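The Joy of the Village Auction

There is a moment at the Hiebert sale, usually when the tea urn has just been refilled and the auctioneer is hunting for his glasses, when you realize you have spent two hours in a cold grange hall and would happily spend two more. I went for the first time in April, meaning to look in for ten minutes. I came home with a box of door hinges, a framed map of somewhere I have never been, and a bad case of enthusiasm.

Country auctions like this one used to happen all over. Hiebert's began as a way of clearing farmhouses when a family moved on, and it still has that feel – everything goes through the room, good and dreadful together, in whatever order it came off the truck. On the day I visited there were 116 lots. Lot 4 was a walnut writing desk that had two dealers from Muststead glaring at each other. Lot 5 was a bucket.

Didier Leclerc has been calling the sale for longer than he likes to admit. He learned the trade from an uncle and he works fast, with a low, rolling chant that sounds like someone reading a recipe to a horse. "People think you're there to push the price up," he told me while he ate a sandwich over the ledger. "Mostly I'm there to keep it moving. If a room gets bored, it gets cold, and then you can't sell it a dollar bill."

He sold the desk for $1600, and the room clapped! I hadn't known people did that.

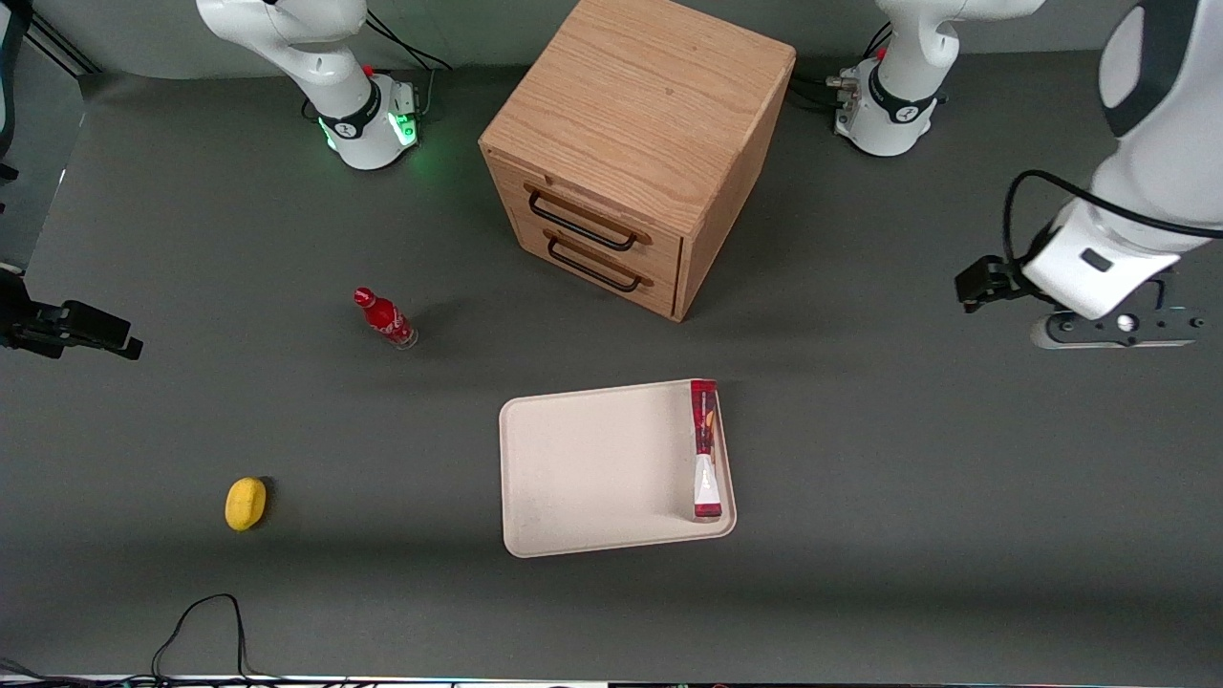
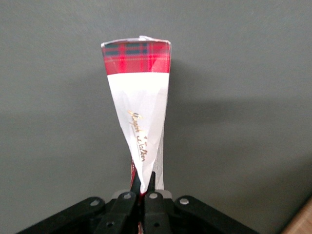
Small storage with plain black handles, top, and a cone wrap with a red tartan band, bottom.

What I love most is the viewing hour. The doors open early and everyone wanders about pulling out drawers, tipping chairs over to look at the joints, sniffing inside trunks (always sniff inside a trunk). Strangers will tell you what they know. A man in a feed cap spent a good while showing me how to tell a replaced table leg from an old one, and then bid against me on the hinges.

Éabha Duggan took me under her wing for the afternoon. She drives over from Tredau for nearly every sale and furnishes the rooms above her bakery with what she finds. Her method is simple enough: write your top price in the catalog before the bidding starts, and sit on your hands once it's passed. She broke her own rule twice while I was sitting beside her, both times over enamel bread bins, and was thrilled with herself.

The boxed lots are where beginners should start. They go cheap, late in the day, and you never know quite what's at the bottom. Mine had the hinges on top and under them a tobacco tin full of brass screws, a child's mitten and a 1950s bus timetable for the Plodel line, folded into eighths. I have read it several times now. You could get from Plodel to Muststead and back before lunch, if you didn't mind standing.

By lot 114 the hall had thinned out and the light was going. Didier had lost some of his voice and was taking bids with his eyebrows. Éabha was out in the lot trying to fit a hat stand into a hatchback, with plenty of advice from people who had already loaded up. The last lot was a wheelbarrow. I didn't bid on it, and I've thought about it most days since.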